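发件人：Peadar Hayes
收件人：双臂工作站维护邮件列表
主题：回复：2 号工作站线缆整理及复位检查

各位同事：

来信收悉。现就 2 号工作站的维护安排答复如下，请当班人员遵照执行。

一、线缆。两臂基座后方的黑色线缆应沿台面后缘固定，不得压在柜体之下。夹爪一侧的线缆须留出弯曲余量，绑扎后以低速走完全部关节行程，确认无拉扯，再恢复正常速度。

二、台面。物品布置以下图为准。木柜置于两基座之间，柜门方向不作调整；托盘放在柜前，其余物品分列两侧。
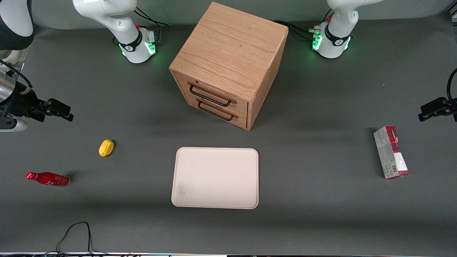
图1　2 号工作站台面布置，两侧夹爪相对，基座指示灯为绿色

三、夹爪。指面每班擦拭一次，固定螺钉按 Kunuson 维护手册第 76 页所列顺序复紧。指面如有磨损，请成对更换，备件向 Ekimitz 库房申领，申领单注明工作站编号及左右臂。

四、复位。更换备件后须重新标定夹爪零位，左右臂分别进行，标定记录存入 Clakov 项目目录。未完成标定的，不得运行抽屉开合程序。

前缘台边的黑色细线暂予保留，走线方案另行通知。

Peadar Hayes
设备维护组

---- 原始邮件 ----
发件人：De Bruijn 实验室值班室
> 维护组：
> 2 号工作站右臂在伸向抽屉拉手时，夹爪线缆偶有绷紧，程序两次因力矩超限停止。现已停用抽屉程序，其他程序照常。
> 请明确线缆绑扎要求，并告知木柜是否需要移位，以及更换指面后是否必须重新标定。
> 值班室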